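로봇이 집 안을 치울 때 지키는 규칙
초등 고학년을 위한 로봇 규칙 설명서 8편

글: 메리엠 만수르
감수: 은조로게 마산자
고친 날짜: 2021-07-25

로봇은 사람과 같은 공간에서 움직이는 기계이다. 기계가 사람 옆에서 움직이려면 규칙이 있어야 한다. 규칙 가운데 여러 나라와 회사가 함께 쓰기로 정한 것을 '표준'이라고 한다. 표준은 법과 다르다. 법은 반드시 지켜야 하고, 표준은 법에서 지키라고 정한 경우가 아니면 스스로 따르는 약속이다.

이번 편에서는 거실 청소 작업을 다룬다. 바닥에 떨어진 조각을 주워 쓰레기통에 넣는 일이다. 사람에게는 쉬운 일이지만 로봇에게는 작업 절차가 필요하다. 오리노 학습실에서는 이 절차를 '오위노 절차'라고 부르고 14개 항목으로 나누어 적는다. 그중 네 가지를 살펴보자.

규칙 1. 집기 전에 손을 벌리고 확인한다
로봇의 손을 '그리퍼'라고 한다. 그리퍼는 손가락 사이에 물건을 끼워서 잡는다. 닫히는 순간에 사람 손이 끼일 수 있으므로, 먼저 벌린 상태에서 그 사이에 무엇이 있는지 확인한다. 얇은 조각은 바닥 무늬와 헷갈리기 쉽다. 꽃무늬 카펫 위라면 무늬와 조각을 구별하는 단계를 하나 더 둔다.
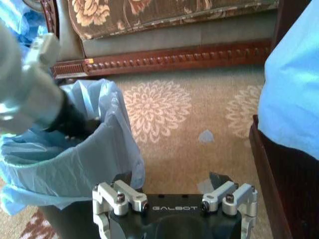 규칙 2. 두 팔의 일을 나눈다
팔이 두 개인 로봇은 팔끼리 부딪칠 수 있다. 그래서 한 팔이 쓰레기통을 맡으면 다른 팔은 줍는 일을 맡는다. 각 팔이 움직여도 되는 범위를 '작업 영역'이라고 한다. 두 작업 영역이 겹치는 곳에서는 한 팔이 먼저 지나가고 다른 팔은 기다린다. 어느 팔이 먼저인지는 작업을 시작하기 전에 정한다.

바닥에 놓인 것도 모두 치울 대상은 아니다. 푸른 비닐 조각은 주워도 되지만 전선은 집거나 당기면 안 된다. 막대처럼 긴 물건은 사람에게 물어본 다음에 옮긴다. 로봇이 무엇인지 모르는 물건도 마찬가지이다.
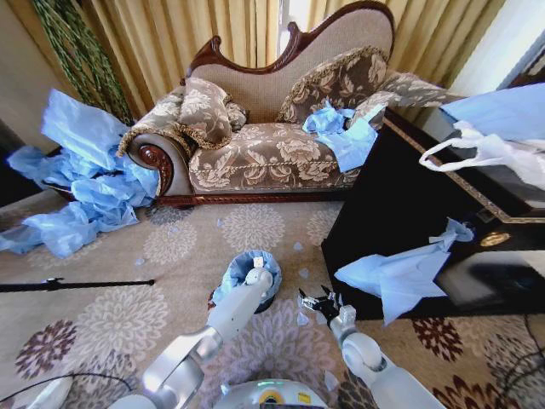 읽는 시간: 3분

규칙 3. 힘과 속도에 한계를 둔다
로봇의 관절에는 모터가 들어 있다. 모터가 너무 세게 돌면 물건이 부서지고, 너무 빨리 돌면 사람이 피할 시간이 없다. 그래서 사람이 가까이 있을 때는 속도를 낮추고, 정해진 힘보다 큰 힘이 느껴지면 멈추게 한다. 이런 기능을 '보호 정지'라고 한다. 보호 정지는 사람이 누르는 비상 정지 단추와 별개로 작동한다. 둘 다 있어야 한다.

규칙 4. 통을 옮길 때는 기울기를 살핀다
쓰레기통을 두 손으로 잡을 때는 양쪽에서 마주 잡고, 두 손의 높이를 같게 맞춘다. 한쪽이 먼저 올라가면 통이 기울고 안에 든 것이 쏟아진다. 들어 올리는 높이도 필요한 만큼만 정한다.

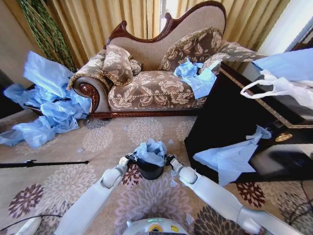

높이가 낮으면 손에서 통이 빠지더라도 충격이 작다. 통을 내려놓을 때는 바닥에 닿은 것을 확인하고 나서 손을 편다. 순서를 바꾸면 통이 떨어진다.

어린이가 지킬 약속
로봇에도 규칙이 있고, 옆에 있는 사람에게도 규칙이 있다.
움직이는 팔의 작업 영역 안으로 들어가지 않는다.
그리퍼 사이에 손가락을 넣지 않는다.
비상 정지 단추가 어디에 있는지 어른과 함께 확인한다.
로봇이 멈춰 있어도 전원이 켜져 있으면 만지지 않는다.

낱말 풀이
그리퍼: 물건을 잡는 로봇의 손
작업 영역: 로봇 팔이 움직여도 되는 범위
보호 정지: 위험을 감지했을 때 로봇이 스스로 멈추는 기능
표준: 여럿이 함께 쓰기로 정한 기준

다음 편: 로봇 점검표 쓰는 법 (11월 공개)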